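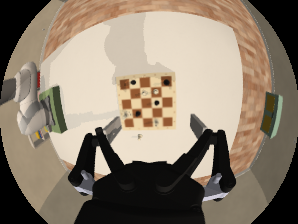 Flanine pauses chess-handling software update after gripping fault found in simulation

Grostside, March. Flanine, the small robotics firm best known for its Lanari table-top handling software, is today letting all of its customers know that it has withdrawn the latest update to the program while a fault in the way it closes a gripper is put right. Nobody has been hurt and the company has had no reports of damage. We would still rather tell everyone plainly what we have found, and we are grateful to the schools, clubs and workshops who have been so patient with our telephone line over the past few days.

The fault came to light in the simulator at our Grostside office, where each new version of Lanari is put to work on a rendered chessboard before it goes anywhere near a real one. Chess has been our favourite test for years. The pieces are small, they stand close together, and a arm that can lift a pawn from between two neighbours without disturbing either of them can usually be trusted with the jars, cartons and sample tubes that our customers ask it to move for a living.

During the checks on this update, the software was asked to make 2,108 simulated pick-ups. In 842 of them the gripper began to close before it had finished coming down. Most of those still ended with the piece safely held, and so our pass mark, which looked only at whether a piece had arrived on its proper square, let them through. In 24 cases the piece was knocked over or dropped, and in 4 of those the fingers went on closing after the piece had gone, at full force, on nothing at all. Those last ones are the reason for this notice. A gripper that does not know it has missed could pinch a hand that reaches in to help, and reaching in to help is exactly what most of us would do on seeing a chess piece topple over.

Raghda Hamdan, who leads testing at Flanine, went back through the recordings by hand after noticing that a fallen piece had been left lying on the table between the board and the fingertips, in a run marked as a success.

"I had a cup of tea in one hand and was only half looking, if I'm truthful," she said. "The report was green all the way down and there was this little piece on its side, just below the board. So I went back to the start and watched the lot, and then I rang Tala and asked her to come and watch it with me. The rest of the afternoon rather went, I'm afraid."

The cause has been traced to a timing change meant to make each movement a little quicker. The signal that tells the fingers to close was being sent according to the clock, when it should have waited for the arm to report that it had reached its height. The earlier version of Lanari does not contain this change and is safe to carry on using in the ordinary way.

Customers who have already installed the update are asked to do the following before using their equipment again:

Switch the arm off at the wall and leave the gripper open.
Go back to the earlier version, using the restore option in the settings menu.
Keep hands, sleeves and lanyards away from the fingers whenever the power is on, and use the stop button before picking up anything that has been dropped.

If any of that sounds daunting, please do telephone us. We are very happy to talk it through at whatever pace suits you, and if your machine was supplied through our distributor, Ghanem, their engineers can do the work for you at no charge.

Tala Bataineh, managing director of Flanine, said: "I am sorry for the bother this has caused, especially to the teachers who had lessons planned around it. Our test was asking too easy a question and we have changed it. From now on a dropped piece is a failed run, wherever it ends up, and a person will look through the recordings before anything is sent out."

A corrected update will be released once it has been through the full set of checks again, both in the simulator and on the real arms in our workshop. We have chosen not to promise a date. Registered customers will get a letter as well as an email, as we know from experience that the emails sometimes end up in the junk folder.

Enquiries should be addressed to the Flanine customer desk at Grostside, open from 9am to 5pm on working days.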